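Plumetitz Tea Room Trail returns this September with 41 stops and a new riverside route

PLUMETITZ, 2024-04-10

The Plumetitz Tea Room Trail will be back this September, and we are very pleased to say that it has grown again. Visitors will be able to walk, cycle or catch the bus between 41 tea rooms, cafés, bakeries and village halls, all of them within the valley and all of them putting the kettle on for anyone who turns up with a trail card in their pocket.

For those who haven't met the trail before, it works very simply. You pick up a card at any of the places taking part, you have it stamped wherever you stop for a drink, and when you have collected eight stamps you can hand it in for a trail mug, made for us by the Zisia pottery on the old mill road. There is no rush and no set order. Some people like to do the lot in a long weekend (we do admire them), while others spread their visits over the whole month and take their time over the cake.

Zisia has made the trail mugs from the very beginning, and this year the pottery is making 500 of them in a new soft green glaze with the outline of the valley pressed into the base. When they're gone they're gone, so do hand your card in as soon as it is full. The pottery shop will also be open late every Thursday of the trail, with seconds on sale from the bench by the door and a chance to try throwing a pot of your own if you don't mind getting clay up to your elbows.

A route along the river

The biggest change this year is the Montoya Walk, a gentle route that follows the river from the market square down to Montoya Lock and back by way of the orchards. It is flat all the way, with benches at regular points, and the path has been resurfaced over the winter so that pushchairs and wheelchairs can manage it comfortably. Several of our newest stops are along this stretch, including the lock-side kiosk, which does a splendid cheese scone, and the boathouse café, which has reopened under new owners after a good deal of painting and a new roof.

Last year 3486 cards were stamped at least once, our best figure yet, and a great many of you wrote to us afterwards with kind words and useful suggestions. The one we heard most often was a wish for more places open in the early evening, and we are delighted that a good number of the cafés in the middle of town have agreed to stay open until seven on Fridays.

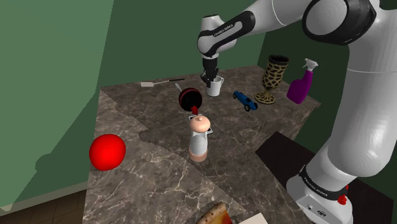 Bring your own cup

Another of your suggestions was to cut down on throwaway cups, and we have taken it to heart. Anyone who brings their own mug to a trail stop will get a little off the price of any hot drink, whether it's a pot of leaf tea or a plain milky coffee. Any mug will do, large or small, chipped or otherwise, and the one your aunt brought back from the seaside is as welcome as any. If you forget yours, every stop will have a shelf of china ones to borrow while you sit in.

Getting about

Gikex Buses will once again run the trail shuttle, which leaves the railway station on the hour and calls at the market square, the pottery, Montoya Lock and the upper villages before turning round. Children travel free when they are with a grown-up who has a trail card, and well-behaved dogs are welcome on the lower deck. Cyclists will find extra racks in the square and outside the boathouse. If you are driving, please use the showground car park and leave the lanes clear for the farms, who are at their busiest at that time of year.

How to take part

Trail cards are free and will be available from the end of August at every stop, at the library and at the station ticket office. A printed map goes with each card and shows opening hours, step-free entrances and which kitchens can cater for special diets. Tea rooms and halls that would still like to join can ask for a form at the library desk until the end of May.

Notes to editors

The Plumetitz Tea Room Trail runs for the whole of September. Press visits to the Zisia pottery and the Montoya Walk can be arranged through the trail office at Plumetitz Library.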